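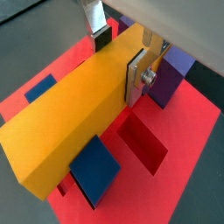
4. Preparing a Puzzle Set for the Lending Shelf

July
By Kerttu Laaksonen

This section explains how to take a new or donated puzzle set and make it ready for the lending shelf at Clelstead. Before you begin, the Flimwood catalog must be installed and you must have your own login (see section 2). If the set was already on the shelf before and only comes back from repair, go directly to 4.3.

4.1 Weighing and recording

1. Put the Horlow scale on a hard, level table. Wait until the display shows zero.
2. Place an empty lending tray on the scale and press TARE.
3. Put all the pieces of the set in the tray. The instruction sheet does not go in.
4. Write the weight on the yellow card, in grams, without decimals.
5. Open Flimwood, choose New Item, and type the same weight in the field "Full weight".
6. Press Save before you change to another screen. The program does not ask you.

Note: The weight is what we compare when the set returns. A difference of up to 15 grams is accepted for sets heavier than 300 grams. For lighter sets, please check the pieces by hand against the sheet.

Caution: Do not lean on the table while the number is changing.

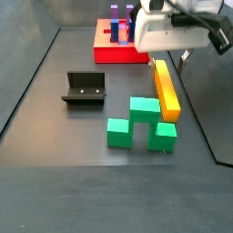

If the display keeps moving between two numbers, close the window and turn off the fan, then repeat from step 1. Beatriz Lobo keeps the spare batteries in the drawer under the printer. The scale uses two, and both must be changed together.

4.2 Labels

The labels are printed on the small printer, never on the office one. One roll gives 200 labels, and the last ones on the roll often come out crooked.

1. In Flimwood, open the item and choose Print Label.
2. Select size B for boxes and size C for cloth bags.
3. Stick the label on the short side of the box, with the number at the top.
4. For cloth bags, put the label in the plastic pocket first and close the pocket with the snap.
5. Cover box labels with clear tape. The tape should go a little past the label on each side.

Note: Old sets from Paucar have a printed number of their own on the lid. Leave it visible, but do not type it in the catalog as our number. This mistake was made with more than 80 sets in the first year, and Leen Harb was correcting them one by one.

Caution: Do not stick labels directly on puzzle pieces or on bare wood. The glue stays, and the cleaner that removes it also removes paint.

4.3 Age mark and difficulty

Each set receives one colored dot for age and one letter for difficulty. The age comes from the maker's box. If there is no box, ask Fernanda Morais, and leave the set on the waiting shelf until she answers.

E means a child can finish it with the sheet open. M means most people need the sheet one or two times. H is for sets which take an adult a whole evening. When you are not sure between two letters, choose the easier one — borrowers complain less about a set that is too simple than I expected when I began this work, but they do complain about everything being marked H.

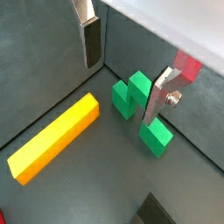

What should I do if a set has a piece that does not belong to it?

Put the piece in an envelope, write the number of the set and the month on it, and leave it in the box for found pieces. Do not throw it away, even if it looks broken. The set itself can continue to the shelf when its own pieces are complete.

4.4 Placing the set on the shelf

1. Find the shelf number in Flimwood, under Location.
2. Heavy boxes go on the two lowest shelves, whatever the program suggests.
3. Turn the box so that the label faces the room.
4. Hang cloth bags from the rail. No more than four bags on one hook.
5. Change the status from Preparing to Available.

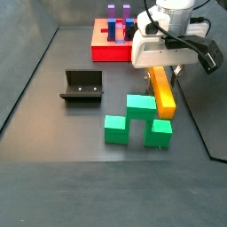 After step 5 the set can be reserved from home at once, so please do not change the status while the box is still in your hands. Reservations are sent to the desk at 9 in the morning and again at 2 in the afternoon.

Note: When the shelf in the program is marked full but you see free space, the reason is normally a set which was returned and not checked in. Look in the return crate first. If it is not there, write to Ayane Sugawara with the shelf number.

Caution: The tall shelf by the door is fixed to the wall with only one bracket at this time. Keep it for bags and light boxes until the second bracket is mounted.

For sets that come back with missing pieces, continue to section 5.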